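Packing and posting soft toys: your questions

These answers cover parcels sent to the Dukley toy collection, whether you are giving a toy away or posting one for repair. If you are bringing a toy in by hand you can skip to the last section.

What can I send?

Soft toys of any age, as long as they are clean and dry. We don't take anything with a battery pack sewn in. Small plastic toys can go in the same parcel but should be in their own bag.

Do I need to wash the toy first?

For donations, yes. A cool wash inside a pillowcase is fine for most. For repairs, please don't. A loose seam can open up in the machine and we would sooner clean it here. Dressed toys should be posted in their clothes, with any removable shoes or hats in an envelope marked with your name.

Is bubble wrap necessary?

Not for the toy itself. Stuffing looks after stuffing. Use it if the toy has glass eyes, a music box or a hard nose, and wrap only once. Two or three layers make the parcel bigger and can push you into the next price band. Old bubble wrap is fine, even if it is crumpled and half of it has popped.

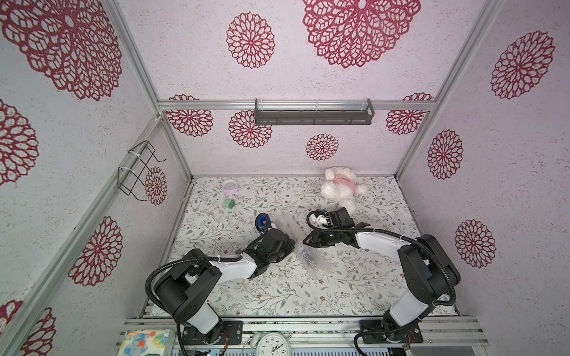 Plush toy in its pink outfit, with a sheet of clear bubble wrap.

Which side of the bubble wrap goes inwards?

Bubbles towards the toy. The flat side takes tape better, and you can write on it with a marker if you need to.

What tape should I use?

Clear tape from a desk dispenser will hold the wrap closed. It is not strong enough for the outside of a box -- use parcel tape at least 48 mm wide for that. Please never put tape straight onto fur. It pulls the pile out when we lift it, and the glue stays behind.

Fold over the last centimetre of the tape so there is a tab to pull. It saves us cutting.

Can I use the dispenser with one hand?

A heavy one, yes. A light plastic one tends to slide about. Stand it upright, hold the base and pull the tape down across the teeth. It helps to have the wrap already folded and lying flat before you cut the first strip. Bin the little offcuts as you go or they end up in the parcel.
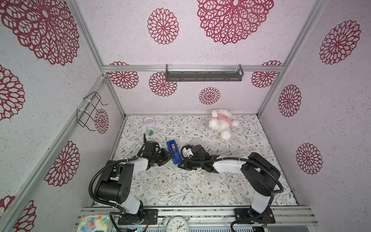 Blue tape dispenser, loaded with a roll of tape.

What size of box do I need?

One that lets the toy lie flat with its legs straight. Don't fold ears or bend arms to make it fit. Our two stock sizes are the Bakos small and the Bakos long, and you can order either flat-packed from the Calora counter. We posted out 522 of them last year and most came back to us with a toy inside.

What do I write on the form?

Your name, your address, and the letter D for donation or R for repair. Leave the maker's label on the toy even if it is worn, as it helps us match thread and stuffing. If you know the toy's name, put that too.

How long does a repair take?

Around 13 working days from the day we open the parcel. October is slower. Parcels are opened on Wednesday mornings.

The end of my tape keeps disappearing. Any advice?

Run a fingernail slowly round the roll until it catches. Once you have it, draw the strip out as far as the teeth and leave it there. Lay the dispenser on its side between parcels if your table is sloping or crowded.
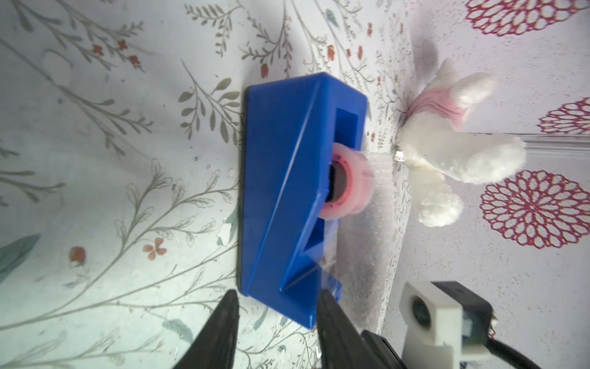 Kornél Kiss wrote in to say that he sticks a scrap of paper under the loose end before putting his away, and that he stopped using bubble wrap for rabbits altogether. He puts long ears in a cotton sock, one each, and says they come out of the box without a crease.

We have tried the sock and it works. Please use clean ones.

Can I drop a toy off instead?

Yes, at the Jeso Street door between 10 am and 2 pm. No wrapping needed, a carrier bag will do. Ask for Jaxon Beaulieu if it is a repair.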